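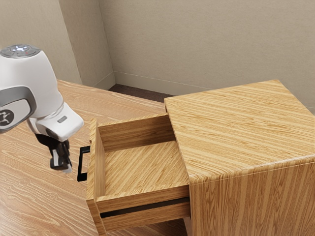

Picture books in two languages tend to be bought for the pictures and then shelved, according to Sun-ja Sung, because the second text is set so small that a child can't follow it with a finger. Her remark, made at a school library meeting, is quoted in our founding paper and still describes the fault that Fendo was set up to correct.

About us > Who we are and what we publish

Fendo is a small publisher of bilingual books for readers up to the age of 11. We commission, translate, typeset and distribute. Printing and binding are contracted out. The list stands at some 100 titles in print, and new titles are issued twice a year, in spring and autumn.

Text and typography

Both languages are set at the same size and in the same weight. Where one text runs longer than the other, the illustration area is adjusted at layout stage and the type size is left alone. Line breaks follow the phrase. Words are not divided at the end of a line in any book for readers under eight.

Each translation is made from the original manuscript and not from an earlier translation. It is then read aloud by 2 readers, working separately, who mark any line on which they stumble. Marked lines go back to the translator. A text normally passes through this stage twice – rhyming texts take longer, and a few have been withdrawn because no workable version was found.

Series

Kistitz is our series for children who are not yet reading alone. The books have board pages and no more than one sentence in each language on a page.

Maruyama consists of folk tales retold at moderate length. Sources are listed at the back of each volume, together with a note on the points at which the retelling departs from them.

Celero is for newly independent readers. Chapters are short, and the two languages are printed on facing pages so that either can be covered with a sheet of card.

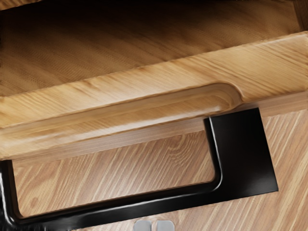 A fourth series, of non-fiction, has been planned but has no name or starting date. Proposals for it are being read, although we can't give a decision on any of them this year.

Schools and libraries

Schools may borrow a reading set of 6 copies for one half-term. Carriage is paid by us outwards and by the school on return. Sets are checked for missing pages before they go out again, and damaged copies are replaced without charge unless the whole set is lost. Requests for the autumn term should reach the office by 20th August. Requests received later are placed on a waiting list in order of arrival.

Submissions

Manuscripts for picture books should be under 1000 words, in one language, with the name of the original language stated on the first page. Illustrations are not required. The reading period opens in July and lasts for one month. Authors who want their own translation considered should send it as a separate file – it will be read after the original, by a different reader.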